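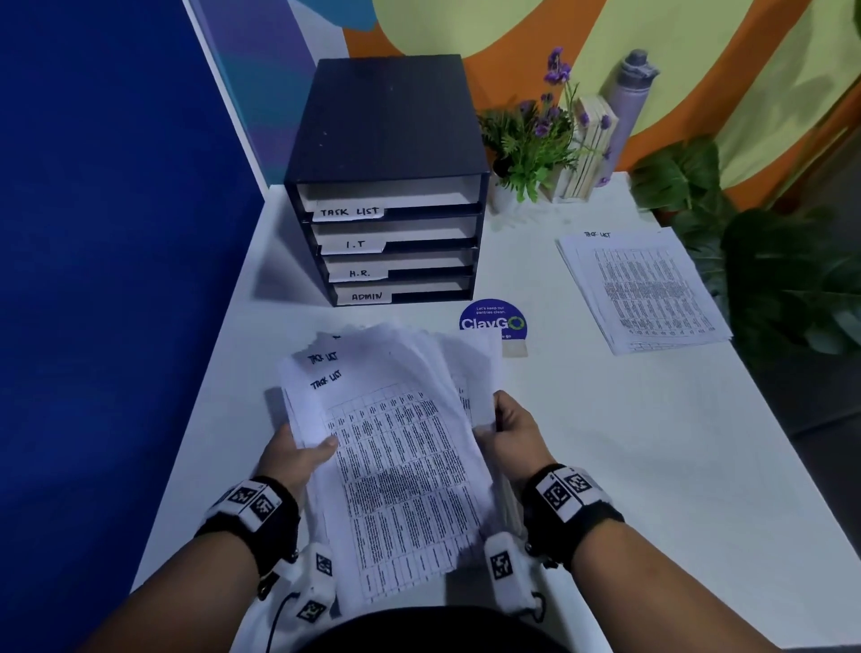
Cahier d'atelier, juin, lundi, 8 h 40

Repris la bague Kosteck là où je l'avais laissée vendredi soir, c'est-à-dire de travers. Le client la veut pour la fin du mois, refondue à partir d'une chevalière de 1980 qui appartenait à son père. Tout le monde fait refondre en ce moment. Le cours monte, les gens ouvrent leurs tiroirs, découvrent qu'ils possèdent un bijou affreux et qu'il vaut un scooter.

Pesée de départ : 829 centièmes de gramme, soit 8,29 g. Je note en centièmes parce que la balance neuve affiche comme ça et que je n'ai toujours pas trouvé le menu. Touchau : la pierre donne du 18 carats sur le plateau, plus douteux sur l'anneau, côté mise à taille. Quelqu'un a élargi cette bague avec ce qu'il avait sous la main, et il n'avait pas grand-chose de bon. Découpé la pièce rapportée à la scie, mise de côté dans un sachet au nom du client. À ne pas fondre avec le reste, merci à celui qui passera derrière moi.

Fonte à 10 h. Creuset neuf, vitrifié au borax, une pincée de plus en cours de route. Bonne bille, surface propre. Lingotière un peu trop froide : petit retrait sur une extrémité, coupé et remis aux chutes.

Laminage. Recuit toutes les trois passes, trempe à l'eau, dérochage. Une crique au bord à la cinquième passe. J'ai voulu en gagner une de plus avant le recuit, comme d'habitude, et comme d'habitude le métal a eu le dernier mot. Limé la crique, recuit, continué sans faire le malin. Largeur restante suffisante pour le corps de bague, mais la marge que j'avais promise au téléphone a fondu elle aussi.

Midi : appel de la boutique Nornora. Ils demandent s'il est possible de passer toute leur série d'alliances en 14 carats « sans que ça se voie ». Ça se voit. Proposé un 14 un peu plus jaune, échantillon à faire cette semaine. Ils veulent aussi un devis ferme valable 2 mois. Avec le cours qui bouge entre le café et le déjeuner, j'ai répondu façon ferme, métal au cours du jour de la commande. Long silence, puis ils ont dit qu'ils rappelleraient.

14 h. Mise en forme au triboulet, fermeture, brasure forte au 18 jaune. Premier joint raté : mal ajusté, un jour à l'intérieur, et la brasure a préféré se promener sur le côté. Rouvert, relimé d'équerre, repris. Deuxième joint invisible à la loupe - à laisser tranquille.

Affaire Mokoena : le fermoir du collier est revenu pour la deuxième fois. Le ressort est bon, c'est l'anneau de bout qui est trop grand et laisse filer la languette. Remplacé l'anneau. Facturer ? Non. On avait changé le ressort la première fois avec beaucoup d'assurance.

Stock : reste 140 g de 18 jaune en grenaille, presque plus de brasure tendre. Commande à passer chez Wistesby avant jeudi, sinon port plein tarif. Leur dernier envoi de papier émeri était étiqueté 600 et rayait comme du 320, donc vérifier avant de toucher à une surface finie.

Balayures de la cheville : bocal plein, à envoyer à l'affinage avec les vieux feutres et les filtres de l'aspirateur. Le tapis devant l'établi aussi, tant qu'à faire.

Demain : polissage de la bague Kosteck, gravure intérieure (redemander l'orthographe par écrit), échantillon 14 carats. Et trouver le menu de la balance.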